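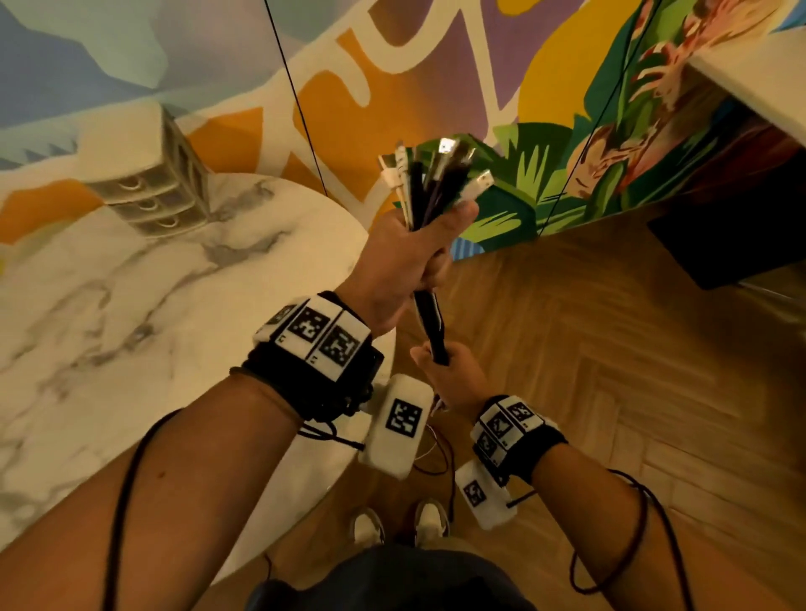 开放日现场的理线工位，操作员双腕佩戴定位标记

八月里去看一家数据采集公司的开放日，原本没抱什么期望。这两年类似的邀请收得太多，流程也差不多：先听一段讲机器人进家庭的幻灯片，再看一台机器叠毛巾，最后每人领一只帆布袋。Flemar这次的邀请函上写的是“参观采集现场”，没有提毛巾，我就报了名。

地点不在园区。接待的人解释，他们把采集点分散到普通的室内环境里，理由是实验室的白墙灰桌子会让模型“偏食”。这个说法我听过好几遍，道理是通的，只是每家公司讲到这里就停了，很少有人接着讲：换一面花墙、换一张大理石圆桌，究竟换来了多少泛化能力。我当场问了有没有对照实验，回答是“合作方在做”。合作方叫Kirkstead，负责训练，当天没有派人来。

当天演示的任务是整理充电线。操作员在圆桌边，两只手腕各绑一条黑色腕带，上面是一块块印着黑白方格的白色标记，腕带下面还挂着白色模块，线沿着小臂绕过去。任务说明只有一句话：把缠在一起的线分开，接头朝上，归成一束握在手里。没有规定先拿哪一根，也没有规定用哪只手。

选线缆做题目，我认为是选对了的。硬的东西抓起来放下去，仿真里已经能刷出很漂亮的数字；线这种东西软，会互相勾，扯一根动三根，仿真到现在也做不像。人手处理它的时候有大量小动作，捻、抖、用指尖顶一下，做的人自己都说不清。要让机器学，眼下确实只能靠人一遍遍做给它看。

可是“做给它看”这四个字里问题也不少。

先说腕带。接待的人强调设备很轻，戴久了会忘记。我试戴了5分钟，没有忘记。模块垂在手腕下方，往桌面上压的时候会下意识把手抬高一点，手肘也跟着往外撑。这种姿势一旦录进去，就成了样本的一部分。将来机器学到的，恐怕是一个戴着腕带的人怎么理线。我把这个担心讲了，对方说后处理能够校正轨迹。轨迹可以校正，为了迁就设备而改掉的动作要怎么校正，我没听明白。

再说标记。方格标记的好处是便宜、可靠，摄像头看得见就能算出手腕的位置和朝向。看不见的时候呢？两只手凑到一起，一只挡住另一只，正是理线最要紧的几秒钟。Flemar的说法是模块里另有传感器补上。补得怎么样，现场没有屏幕可看。我提出想看一段原始数据，哪怕只看遮挡最严重的那一段，得到的答复是需要签保密协议。

至于手指，整套东西追的是手腕，指尖的信息基本上要靠画面去猜。而理线这件事，成败多半在指尖。捏得多紧，什么时候松一点让线自己滑过去，腕带都不知道。

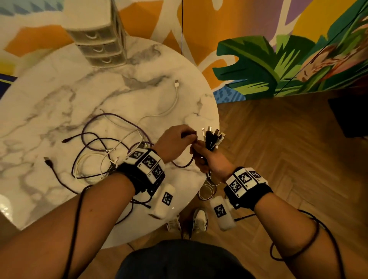
同行里有人不同意我的看法，Pētersons在回程的车上说，指尖力度现在谁家都拿不到干净的数据，与其等一副完美的手套，不如先把量做起来，错的样本多了，模型自己会把它们摊薄。又说我提的那些毛病，三年前的遥操作数据一样不少，后来照样有人用它训出了能干活的东西。

这话有一半我接受。遥操作又慢又别扭，直接用人手采集，速度上的优势是实打实的。Flemar给的数字是这个采集点在六月录了335段，每段长短不一，其中70段因为标记丢失或者动作中断被剔除。肯把剔除的数目写在墙报上，这一点比我去过的几家都强。

另一半我不接受。“摊薄”的前提是错误彼此不相关。腕带让每个人都抬高手腕，这种偏差朝着同一个方向，样本越多它越牢固。何况剔除标准是什么？动作中断就丢掉，那么一根线卡住了、停下来想一想、放下重来，这一类片段很可能首先被扔掉。偏偏机器最缺的就是这个。它见过的全是顺利的理线，碰到死结的时候，没有任何先例可循。我问过能不能把失败的片段单独存下来另做标注，回答是硬盘里都还在，标注要另外算钱。

关于标注，也看了一小段。他们把一次操作切成“寻找接头”“捏住”“抽离”“并入线束”几类，由人对着录像打时间点。我旁观时有一处争论：右手握着已经理好的一束，左手在挑下一根，右手这时候该标成什么？一个人标“保持”，另一个人标“空闲”。两个人都有道理，手册里没有写。后来他们按“保持”处理了，手册改没改我不清楚。 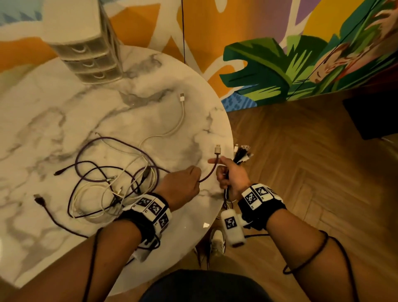 左手捏着一根深紫色线，右手握住已归拢的一束接头

参观的后半段是提问。有人问操作员的报酬，答按段计。按段计酬会催着人做得快，也会让人挑好理的线先下手，这对样本分布有没有影响，又是一个没有人量过的问题。有人问一段录完以后线是怎么重新弄乱的，答由操作员自己弄乱。我觉得这是全天最有价值的一问。自己打乱的线自己去解，心里多少有数，和从抽屉深处掏出来的那一团不是一回事。接待的人记了下来，说会考虑让别人来打乱。

临走前看了一眼他们的路线图，下一步计划把采集点扩到10个，同时接入Rovitz的新款腕带，据称模块会小一圈。小一圈当然好，只是新旧两种腕带的数据怎么放在一起训练，图上没有画。

总的印象，做事的人比做幻灯片的人诚恳，现场也没有回避问题，很多时候就直接说不知道。我对这批数据能训练出什么仍然保留意见，Kirkstead要是肯公布一组对照结果，哪怕只比较换环境和不换环境两种情况，我愿意再跑一趟。需要签的那份保密协议我带回来了，还没有签，第四条写得太宽，打算先发邮件问清楚。

2026年8月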